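My visit to the Urnberg open day
August 12, 2021

I've wanted to see the inside of the Urnberg building for ages, so when Siiri Rissanen texted that they were opening the doors for an afternoon I was on the bus before I'd finished my coffee. Entry was free (you get a paper wristband and a map), and the lady at the desk told me I was visitor 94. By the time I left there was a line down the stairs!

We started on the ground floor with the Nieminen people, who had a long talk about storage that ran over, and then went up to the room I'd come for, the play kitchen tables. I have a soft spot for toy food. My sister and I ran a pretend diner for years out of a hallway closet, and we'd have given anything for a setup like this one.
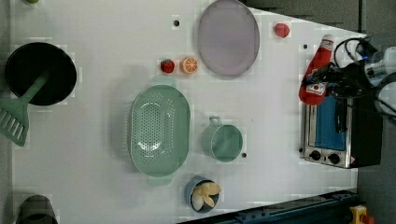
Ketchup, toaster oven, frying pan and plenty of fruit on the kitchen table at Urnberg.

The mint green is what got me first. The colander and the measuring cup match, and so does the spatula lying over the pan, and I stood there trying to work out whether I could get away with that color in my own kitchen. Siiri says no. She has had the same brown pans since college and thinks anything pastel shows every stain — she may be right, but I don't cook with tomato sauce nearly as often as she does.

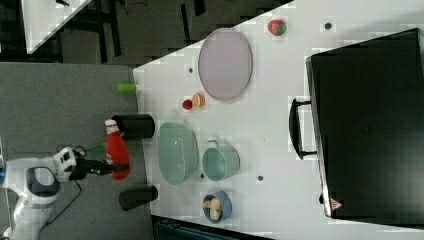
Aino Hämäläinen was looking after the room that afternoon and she was so patient with all my questions. She told us a good play kitchen needs a few big pieces and a lot of little ones, and that the little ones are always what goes missing. They replace 13 strawberries a year, apparently. I asked where they end up and she just pointed at the stairs.

After that we went down to the Sukeo café for a cinnamon bun and the best pea soup I've had in August or any other month. We got to arguing over which toy we'd have slipped in a pocket at age six. Siiri wanted the orange slice.

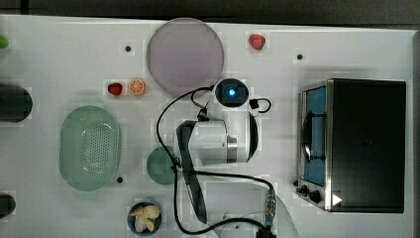

I'd have gone for the food every time, though I changed my mind twice over the soup. My first pick was a strawberry, and with two of them on the table I figured one could be spared. Then I remembered the little dark bowl of garlic cloves. Who makes toy garlic? I love it! Our closet diner served nothing but fried eggs and peas, and a bit of garlic would have lifted the whole menu.

We finished in the Prererico shop by the exit, where I bought a tea towel and Siiri bought nothing, as usual. The bus home was packed and we stood the whole way.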